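Visit to the Hornach paper works, Aug 31, 2024

From Russtead we took the early bus, and after the bridge it was only a short walk to the gate. The open day is free, but you must write your name in a book at the entrance.

The works makes wrapping paper and wall paper since a long time. First we saw the pulp hall, which was very loud, and then the drying rollers. Our guide told us that one roll holds 700 metres and weighs 150 kilos. I had expected less.
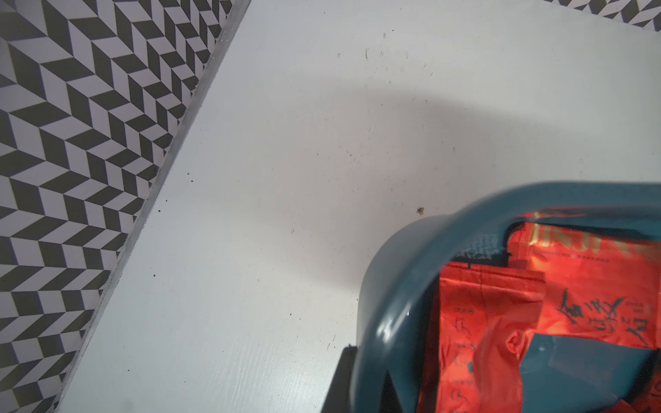 After the rollers came the colour kitchen, where they mix the inks by hand. The blue for the Plirnier series needs 2 days of rest before it can be printed. I asked if one may buy the leftover rolls, and yes, there is a small shop, open until four.

In the canteen I had lentil soup and a good plum cake. The next open day will be in March. Please bring closed shoes, they do not let you in with sandals.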